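Growing out a pixie - how long before a bob?

Forum: Hair > Short cuts and growing out

siobhan_d
Posted 21/07/2020
I have had a pixie for 6 years and I want to get to a chin length bob. Last cut was in March, when my stylist took the back and sides very close and left the top longer. The top now reaches my eyebrows. The back is at the hairline and starting to flip out over my collar. I am 46, fine hair, a lot of it, dark blonde with gray coming in at the temples.

My plan is to leave it alone until everything is the same length. My sister says I should be trimming the back the whole way. Who is right?

Siobhán Dunne

tomasc
Your sister. If you don't trim the back you get a mullet. The back has the shortest trip to your collar and the top has the longest, so the back always gets there first. Keep the nape where it is and let the top catch up.

pinsandrollers
I disagree with tomasc. I trimmed the back every few weeks and felt like I was standing still. Second time I grew mine out I didn't touch it for 24 weeks and got to a bob much sooner. It looked bad in the middle but I wore a scarf.

tomasc
You got to length sooner at the back. The top grew at the same speed it always does. A trim at the nape does nothing to slow down the front.

pinsandrollers
Fine, but when I finally went in for the bob there was something to work with. With yours there would be a straight line at the hairline and nothing under it.

dhegarty46
Barber here, mostly men's cuts but I do a fair few grow-outs. It depends on the hairline. If the nape grows down flat you can leave it longer. If it grows up or to one side, like a lot of people's does, it will flip out and you will hate it. Siobhán says hers is flipping, so I would take the nape in and leave everything above the ears alone. Ask for the neck to be tidied and nothing else. Say it twice. 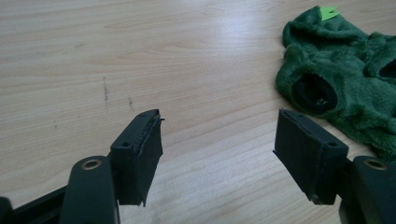 How often should the nape be trimmed while the top is growing?
Every six weeks is enough for most people, and you can stop once the sides cover the ears.

siobhan_d
Thanks, that is clear. Six weeks I can do. What about the sides? They stick out over my ears like little wings. I have tried tucking them and they pop back out.

sorcha_mc
The wings are the worst part and they last a while. What worked for me:

Blow dry them forward first, then back. If you only dry them back they lift at the root.
Use a small amount of cream on damp hair. I use the Duritex one in the tub. Half a fingertip for both sides.
Two crossed grips behind each ear, pushed in with the wavy side down.
Sleep in a soft headband if you can stand it.

I would skip gel. It holds but it goes crunchy by lunchtime and on fine hair it looks wet all day.

pinsandrollers
Agree on the grips. Wavy side down, most people put them in upside down. I don't agree about the cream. Duritex made my hair flat and greasy by the second day. The Mandel spray is lighter and you can brush it out at night.

sorcha_mc
Could be the amount. I used too much at first as well. I have never tried the Mandel spray.

geraghty_d
My wife used the Mandel and said the smell was too strong. She went back to plain mousse from the supermarket. She is on month seven of a grow-out and the mousse has been fine.

One thing she did that helped was to move the parting. She had a side part for the pixie and changed to one closer to the middle. It spread the length at the front more evenly and she looked like she had a haircut again.
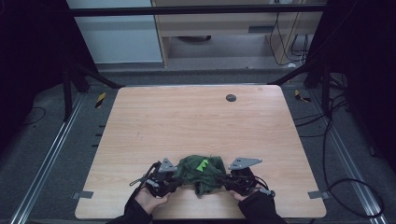 At the table.

siobhan_d
I had not thought of the parting. I tried it this morning and it won't stay. It falls back to the left by the time I get to work.

geraghty_d
It took hers a couple of weeks. Part it when it is soaking wet, put a clip on each side, and leave the clips in until it is dry. She did it every wash.

tomasc
Or don't fight it. A deep side part is better on fine hair. A middle part on fine hair shows the scalp and makes the top look thin. I would keep the side part and let the front grow into a long bang.

geraghty_d
She has fine hair and it looks fine. I said closer to the middle, I didn't say dead center.

dhegarty46
Both can work. If you have a cowlick at the front you don't get much of a choice, it will go where it wants. Siobhán, if it keeps falling left then left is your side. You can still move the part over by a finger's width.

lumpy_fringe
Can I ask about color while we are here? I am growing mine out too and I used to have highlights all over. The ends are much lighter than the roots now. Do I color it or wait?

sorcha_mc
Wait if you can. The light ends will be cut off when you shape the bob anyway. If it bothers you, get a gloss in a shade between the two. I had a Lumenta one done at the salon and it faded out in a few weeks with no line.

pinsandrollers
I would do the gloss. Seven or eight months is a long time to look at two colors.

lumpy_fringe
Thanks both. How much was the gloss?

sorcha_mc
I paid 40 with a blow dry included. It was a junior stylist, so it might be more where you are.

siobhan_d
I am leaving the gray alone, in case anyone was going to bring it up. I like it.

Coming back to the bob itself. When the front gets to my chin, do I ask for one length or layers? I have been looking at pictures from the sixties, the ones with height at the crown and the ends turned under, and I can't tell how they are cut.

dhegarty46
Those are mostly one length at the bottom with some layers at the crown, and the rest is rollers and setting. You can't get that height from the cut alone. With a lot of fine hair I would go one length first, live with it a month, then decide on the crown.

tomasc
Agree with that. You can always take more out later.

sorcha_mc
I went for layers straight away and was sorry. It was close to a pixie again at the top. If you want the turned under ends, a round brush does it, or the Clistier rollers if you have time in the morning. Big ones at the crown, and let them cool before you take them out.

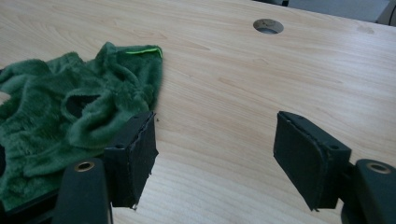 Update from siobhan_d

Went in for the nape trim. I said it twice like dhegarty46 told me to and she only took the neck. It has stopped flipping at the back. The wings are still there but the crossed grips hold them until the evening. I kept the part on the left and moved it over a bit.

Sister is pleased with herself. Next trim is booked for six weeks from now and I will post again after it.

pinsandrollers
Glad it worked. I still say leave the next one.

tomasc
Don't leave the next one.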